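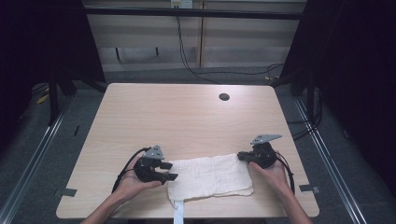 Week 2: Signing and ratifying
Instructor: Farzana Marwat

A signature on a treaty shows that a government plans to join. In most cases it is not bound until it ratifies, and that step often needs a vote at home. Months or years can pass between the two.

Our case is the Pemel water agreement between Garnstead and Droltley. The text runs to 2,716 words. Read the preamble and the article on shared dams before Tuesday. 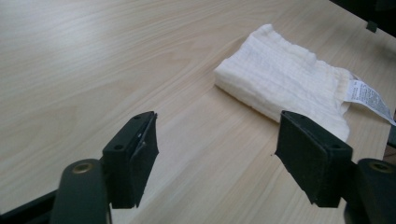

Droltley ratified first. Garnstead's parliament held the text back over one clause on fishing rights, and the talks reopened in April.

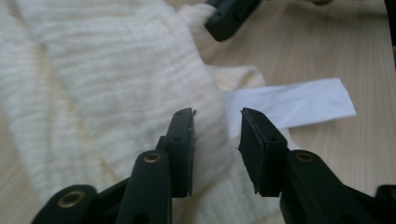

Reservations let a state join a treaty while setting aside part of it. They work best when the sides are already close - picture the two dark gripper fingers, facing each other across a narrow gap. Vilém Bartoš covers the wider gaps in his chapter on failed talks. 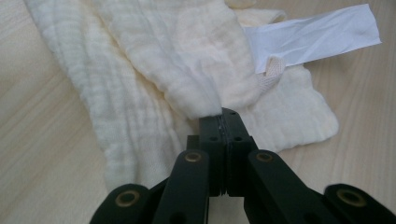 Can a state sign and never ratify?
It can, and many do. Until it makes clear that it will not join, it should avoid acts that would defeat the treaty's purpose.

Reading: Bartoš, to page 70.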